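Search stories, authors, issues

The Slow Hand

She had taught second grade for most of her life, and when the people at Firkitano asked whether she would come in three mornings a week and teach an arm, she said yes before they had finished explaining what it paid (which was just as well, because it didn't pay much).

The work was simple enough to say and very hard to do. You took hold of the arm by its dark grip and walked it through the job, down to the ball, fingers closed, up and over to where the ball belonged, and the arm remembered how you had gone. Then you did it again. They wanted 636 good ones by the end of January, and on her first morning she made 30, of which the young man at the keyboard kept four.

"You're pushing it," he told her, very kindly. "Try just going along with it."

Well, she knew something about that! She had once held a great many small hands around a great many fat pencils, and the trick then had been the same – you lean a little, you wait, you let the hand believe it was its own idea.
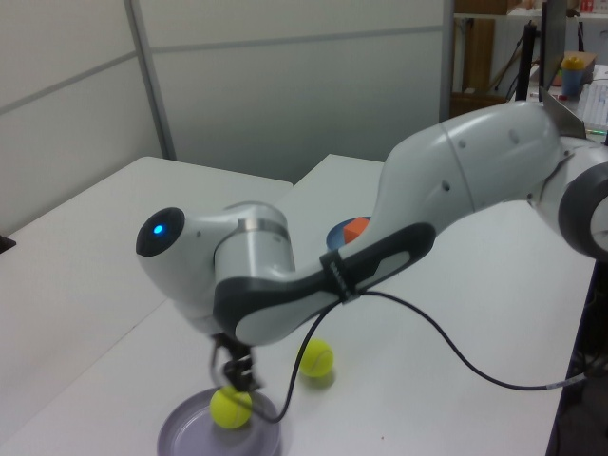
Coming down over the dish, second ball waiting.

So she began talking to it, quietly at first. "Down we go," she would say, with the blue light glowing beside her wrist. "Not so fast, sweetheart. There." She learned to stop just above the ball and take one breath before the fingers closed, and she took that breath every single time, without thinking much of it.

It was spring before they let it try alone. She stood back with her coat over her arm while it swung out across the white table, lowered itself toward the tennis ball, and stopped. The young man frowned and reached for his keys, sure that something had stuck.

"Wait," she said.

The arm hung there for as long as it takes a woman her age to breathe in and out, and then it closed its fingers and went on with its work.

More short fiction
The Ferry to Plitby
Mrs. Şimşekoğlu's Piano
1,000 Lemons
Winter Rules at Brirnedari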